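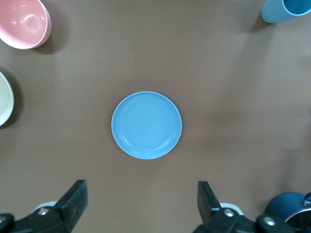
# The Skenell Boat

My aunt left me her kitchen things and a ticket. The kitchen things came in two boxes and I'll spare you most of them, although there was a blue plate I took to straight away and have eaten my toast off ever since. The ticket was in an envelope on its own, and it was for the boat to Skenell, one way, number 1014, with no date on it anywhere.

I should say that I don't like boats. I once felt ill on a pedalo. But I'd been sitting in the flat for most of January with the heating on and my good shoes by the door, waiting for somebody to ask me somewhere, and a ticket is a sort of invitation if you squint at it.

So on the Saturday I went down to Hidow, which is where the boat goes from, and showed it to the man in the hut.

"That's an old one," he said.

"Is it still good?"

He turned it over, and then he turned it over again (I think he just liked handling it) and said they'd never stopped taking them. There'd been a whole book of them printed the year the new pier opened. People had bought them as presents and put them in drawers.

"You've not got one to come back with," he said.

"Can I buy one over there?"

"You can if Fodero's is open."

I asked him what Fodero's was and he said it was the shop, in the voice you'd use to tell someone what rain was.

The crossing takes two hours. I spent the first of them with my eyes on the horizon like they tell you to, and the second talking to a woman with a dog in her coat, who wanted to know whose I was. I didn't follow at first. She meant which family. I told her my aunt had lived out here for a bit when she was young, before she married, and that she'd worked at the hotel.

"The Bassi?"

"I don't know. She never said the name."

"There's only been the Bassi," said the woman, and the dog looked at me as if I ought to have done some reading.

I'd always had my aunt down as someone who didn't go anywhere. She did the same crossword at the same table and went to bed at ten. When I was 7 I asked her if she'd ever seen a whale and she said yes, and passed me the peas, and I thought she was being funny. I've gone over that one quite a lot lately – I could have asked where!

The Bassi was shut for the winter, as you'd expect, but the side door was open and there was a radio going. A very old man was painting a skirting board. I explained myself, badly, and started on about the envelope, and he put the brush down across the tin and asked me her name. When I told him he didn't say anything for a bit. Then he got up, in stages, and went behind the desk.

They still had the keys on hooks, big brass things with wooden tags. He took down 269, which made no sense in a hotel that size, and I said so.

"Oh, there's no room to it," he said. "Staff had the high numbers. It's a locker."

I'd like to tell you there was a letter in it. I'd got the whole letter written in my head by the time we reached the bottom of the stairs, with crossings-out and everything. What there was in the locker was a pair of walking boots, stiff as planks, and a yellow scarf, and a tin with some foreign coins and the stub of another ticket. The stub was 1013.

"She said she'd be back for them," said the old man. "Spring, she said."

"And you kept them?"

"Well, she'd paid for the locker."

I sat on the bench down there and tried the boots on. They were half a size too big. He went away and came back with thick socks, his own I think, and didn't make anything of it, and then told me that if I went up past the church and kept the wall on my left I'd come out on the top, where they used to go on their afternoon off. He said it like I'd asked him.

It was blowing hard up there. I had the scarf over my head like somebody's gran. I stayed until my face hurt, looking at a great deal of grey water, and I didn't see a whale, though there was one bit of sea I was very suspicious of.

Fodero's was closed when I got back down. There was a card in the window with Monday's hours on it. I read it a couple of times and went back up the road to see if he wanted a hand with the skirting board.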